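Leave the Cutting Board Out

Apr 1, 2018

Okay, I have opinions about counters. If you've been reading this blog for a while you already know that, and you can skip down to the comments and yell at me now. 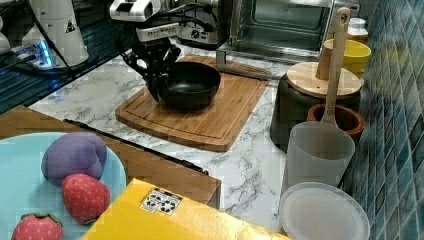 My friend Raíssa Brito sent me one of those clear-counter challenges last week. You put away everything, and I mean everything, for 27 days, and at the end you're supposed to feel lighter. I made it to day 8. By then I had hauled my cutting board out of the cabinet so many times (it lives behind the sheet pans, and the sheet pans do not go quietly) that I was slicing apples on a dinner plate to avoid the racket. That's not a tidy kitchen, that's a kitchen I'm scared of!

So I'm going the other way. A big wooden board with a groove around it for the juice should stay on the counter all day long, right near the toaster oven, and a bowl should be sitting on it or close by. The bowl catches peels, or holds the onions while you do the carrots, or just waits. Mine is a Bokberg I paid 2 dollars for at a yard sale in June, scratched all over the inside, and I'd save it before the good china.

People tell me it looks messy. Well, sure, a little. But a stone counter with nothing on it makes me feel like I'm touring a condo, and I never want to cook in one of those. When the board is out I walk in and start chopping something before I've even decided what's for dinner.

The same goes for kid stuff, by the way. Let the pretend strawberries sit on a real plate at the table. We had a Cotetti play food set that was supposed to go back in its bin every night, and almost 50 pieces later I gave up on the bin and my son started "cooking" next to me – which was the whole reason I bought it.

I'll give the clear-counter folks one thing. The mail has to go. Mail, chargers, the coupon pile, the vitamins, all of it can live in a drawer and I won't miss it. Raíssa keeps hers in a bread box, and I may steal that idea once I finally get the bread out of mine.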